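Morning, everyone. I'm Lindsay Cosgrove, I look after guest rooms at the Rendberg, and I've got 17 minutes to talk about hotel bathrooms. (Wait for the people at the back to sit down.)

I'll start with a confession – I spent my first January in this job answering complaints about towels, and I thought towels were the problem. Guests at the Rendberg had nowhere to put them! You'd get out of the bath, drip across the floor and find your towel hanging behind the door, miles away. We moved 600 hooks that winter and the moaning about towels pretty much dried up.

So when Guido Cocco asked me to help with the rooms at the Brelent, I went and stood in every type of bathroom they had, with my shoes on and then in my socks, and wrote down what annoyed me. Quite a long list, sorry Guido.

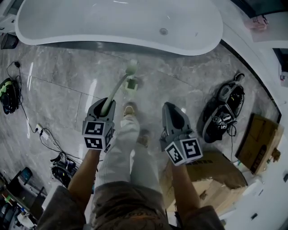

PART 2: BATHS AND FLOORS

Everybody loves a freestanding tub in the brochure, and I do too. But ask your cleaners before you order one. Can they get a mop round the back? Is there anywhere to rest a bar of soap? At the Brelent we ended up buying little stools, and guests use them for books, wine, phones, the lot.

Polished marble next. Gorgeous, and I wouldn't walk on it with wet feet. Put down a proper bath mat, a heavy one, and keep 2 spares on each landing.

(Pass round the mat samples. Ask who has slipped in a hotel – hands up. Then on to lighting, 3 slides, don't rush the one with the mirror.)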